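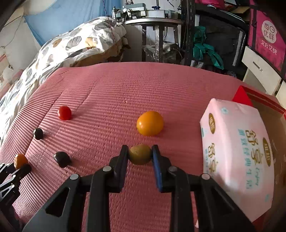
Closed-cell foam sheet as a surface for small round goods: I am after opinions on rib direction and edging before I cut any more of it. The sheet is the pink Balutham, 16 mm, ribbed one side and smooth the other. I sort and hand-grade small fruit and need a surface that doesn't bruise and doesn't let everything collect at one end. At present the ribs run across the mat, and the sizes on it go from a cherry tomato up to a bright orange fruit that is the largest of the lot. The large one sits across several ribs and stays where it is put. The cherry tomato is another matter and will travel along a rib if the bench is even slightly out of level. Would turning the sheet through a quarter turn help, or does that only move the problem? Second question: the open edge. I don't want a hard lip.
Posted by manon_landry, 2019-09-08

Turning it moves the problem. Ribs resist rolling across them and do very little against rolling along them. Find out which way your bench falls and lay the ribs at right angles to the fall. A level costs less than a new sheet.
Posted by tetteh

Agreed on the ribs. I would add that the rib spacing matters more than the foam grade. A fruit has to be small enough to drop between two ribs to be held by them, or heavy enough to press them flat. The 16 mm Balutham has fine ribs and nothing the size of a cherry tomato is going to seat in them. I use egg-box foam for that size. It is ugly and it traps dirt, but things stay put.
Posted by benchdepth

Egg-box foam is wrong for fruit. It is open cell. Juice goes in and does not come out. I had a sheet of it for one season and threw it away in October with mould right through. Closed cell wipes down.
Posted by tetteh

It was wrong for you. Mine has a sheet of cling film over it.
Posted by benchdepth

Cling film over a profile gives you a drum skin. The fruit is then sitting on the film and the profile is doing nothing.
Posted by tetteh

Not if you push it down into the hollows.
Posted by benchdepth

Could we go back to the second question. For a soft edge I would use strips of the same sheet, smooth side in, laid flat round the outside. That gives a wall 16 mm high with no hard corner. The difficulty is fixing it. Solvent adhesive attacks most foams of this type, and hot glue melts a groove in them. What is the working area, and does it have to come apart?
Posted by iboateng

It does not need to come apart. I have had a go at the strip method already, on a shallow tray, with a cardboard floor in place of the foam. I thought it better to get the wall right first and worry about the floor afterwards. No fruit in it yet. I have been testing with ribbed balls in a few sizes, as they are all near enough the shape I want and I don't mind dropping them.
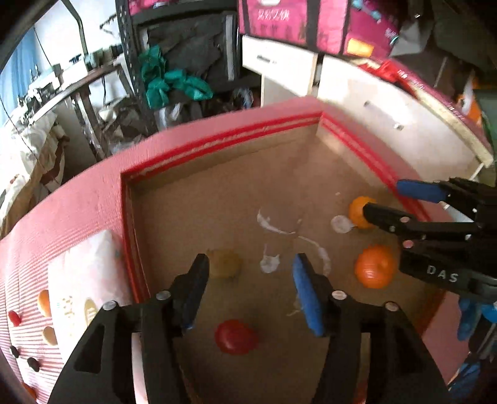 The wall is cut from the same material and the joint between wall and floor is covered with red tape on the inside. The tape is Nunemton cloth tape, from the end of a roll. It sticks to the cardboard very well and to the foam less well, and I would expect it to lift at the corners first. The balls do come to rest against the wall without bouncing back, and that was what I wanted. Bare cardboard is too fast a floor, though. Anything I let go of crosses it.
Posted by manon_landry

That is neater than mine. Two comments. The floor is already marked, there are white streaks and smudges on it, and cardboard can't be wiped with anything wetter than a dry cloth. For fruit you will need a floor you can clean. Also the tape runs exactly where a round object comes to rest, so any lifted edge will be picking up dirt within a week. I would put the tape on the outside and leave the inner joint plain.
Posted by iboateng

Tape on the outside leaves a gap on the inside. Stalks and grit get under the wall and you never get them out. Inside is correct. Wrong tape, that's all. Cloth tape has a rubber adhesive and rubber adhesive doesn't care for polyethylene foam. Use an acrylic one, and wipe the foam with isopropyl first.
Posted by tetteh

A gap only opens if the wall is not under compression. Cut each strip 3 mm over length and spring it in. Mine has no adhesive at all on the inner face and I can't get a sheet of paper under it.
Posted by iboateng

How deep is your tray? Springing a strip in works if there is a rigid side behind it. If the foam is the side, the extra length will bow it inwards.
Posted by tetteh

Rigid side, yes. Ply. Fair point if there isn't one.
Posted by iboateng

For the floor, has anyone tried the thin stuff? Mevton do a 2 mm closed-cell underlay, smooth both sides, sold for laying under flooring. It slows things down a good deal compared with card and you can lift it out and put it under the tap.
Posted by rowan_k

I have some. It curls. It comes off the roll with a set in it and wants a day under a board before use. After that it is acceptable. It also marks if you lean a knife on it.
Posted by benchdepth

I would go back to the ribbed sheet for the floor, ribs square to the fall, as tetteh says, and accept that the smallest size needs its own tray. Trying to hold every size on one surface is where this usually goes wrong. Anything under 20 g or so behaves quite differently from the big ones.
Posted by iboateng

Where does 20 g come from?
Posted by tetteh

Kitchen scales and a bag of tomatoes. I am not publishing it.
Posted by iboateng

Thank you, that is enough for me to go on with. I checked the bench and it falls towards the long side, so the ribs on the large mat were parallel to the fall and I have turned it. The next tray will have a ribbed floor and the wall taped on the inside with an acrylic tape. I have no rigid side, so the strips will be cut to dead length. The smallest size gets a separate tray 200 mm wide. I'll try the Mevton in that one, after flattening.
Posted by manon_landry

Isopropyl first. And let it dry before the tape goes on.
Posted by tetteh

Still think you should try the egg-box with film for the small ones.
Posted by benchdepth

I have a part roll of a clear acrylic tape that I won't use up. Ingrid Boateng, by the usual message button, if you want a length posted to test on an offcut before you buy any.
Posted by iboateng

Yes please, message sent. A length long enough for one corner would do.
Posted by manon_landry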